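Tablet loses charge overnight, switched off

marshbank
Posts: 48
Hello all. I have a Skiltex ten-inch tablet, bought in August from the Garg shop in Stellham. Since the last update it loses most of its charge overnight. I put it on the side at ten in the evening showing full and by seven in the morning it is down to a third. I am not using it in between. The cover is shut and the screen is off.

I have turned off Bluetooth and location. I have also turned the brightness down, though I can't see that matters with the screen off. Is there a setting I have missed?

pennyw_62
When you say switched off, do you mean properly powered down or just asleep? Shutting the cover only puts it to sleep. The wifi stays on unless you tell it not to.

Go to Settings, then Network, then Advanced, and look for "Keep wifi on during sleep". Set it to "Only when plugged in". Mine was set to "Always" after the update and I had never touched it.

marshbank
Just asleep. I didn't know there was a difference. I have changed the wifi setting and will see what it says tomorrow.

Donnie Pollock
I would not bother with the wifi setting. Wifi on standby uses very little. Losing two thirds overnight is something keeping the processor awake, and nine times out of ten it is the mail app checking for new messages. Open Settings, Battery, and look at the list of apps. Whatever is at the top is your answer.

Turning wifi off also means your alarms won't sync and backups won't run, so you end up with a different problem.

pennyw_62
It made a big difference on mine. I went from losing half to losing next to nothing, and I changed only that one thing. Alarms don't need wifi either, they are stored on the tablet.

Donnie Pollock
The ones you set on the tablet are. The ones that come from the shared calendar are not. I missed a dentist's appointment that way.

And if the mail app can't reach the network it stops trying, so of course the drain went away. You treated the symptom.

pennyw_62
Fine by me if the battery lasts.

marshbank
Update. With wifi set to "Only when plugged in" it went from full to 81 per cent. Better, but still more than it used to lose. The battery list has Mail at the top and then something called Media Index. I don't know what that is.

tolley
Media Index goes through your photos and music and makes a list of them so search works. After an update it starts again from the beginning. How many photos have you got on there?

marshbank
It says 3,937. Most are from my old phone.

tolley
That will take it a few nights. Leave it plugged in overnight with the wifi on and let it finish. If you keep letting the battery run low it stops part way, and on the older software it then starts over. Mine had just over 3,000 and took three nights.

Once it has finished it should drop off the list by itself. Don't force stop it. I did that the first time and search found nothing for a week.

Donnie Pollock
Agree with tolley on that. While you are in there, set Mail to check every 6 hours, or to manual if you don't need it. The default is every fifteen minutes, day and night.

grebe
Has anyone taken one of these back for a new battery? The Trurnatville branch told me they don't open them up on the premises, they send them off, and you have to wipe it first. Mine is out of guarantee so I would be paying.

pennyw_62
I would try everything in this thread before paying for a battery. If it also drops quickly while you are using it, then perhaps. If it only drops overnight it is more likely to be software.

grebe
Only overnight. I'll try the index thing first, thanks.

marshbank
It has been plugged in for three nights now and Media Index has gone from the list. I set Mail to manual. Last night I left it unplugged with wifi back on "Always" to test it, and it went from full to 96 per cent. So I am leaving wifi as it is and will check again on Saturday.

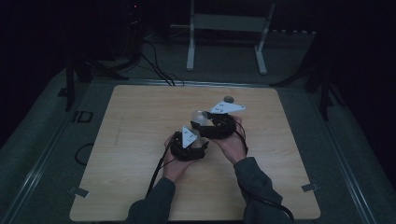
pennyw_62
Glad it's sorted. I'm still keeping my wifi off at night, but I'll have a look at what Mail is set to as well.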